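Can a Robot Clean Your Room?

Not yet, or at least not all of it. A robot vacuum can cross a flat floor by itself. Picking up a sock is much harder. The robot has to find the sock, close its fingers on it and know when to let go.

Your hand does this without much thought. A robot has to learn it, and one way to learn is from people. A person holds a gripper - a tool with jaws like a robot's - and does the chore with it. The robot's computer studies the recording.

Some chores need 2 grippers, one for each hand. Folding a towel is one of them.

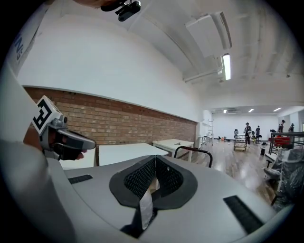

A hand-held gripper with a black-and-white pattern on the block on top.

Shops are tricky too. Boxes come in many sizes, and people walk past. For now, most shelves are still filled by hand.

Word to know: gripper - the part of a robot that holds things.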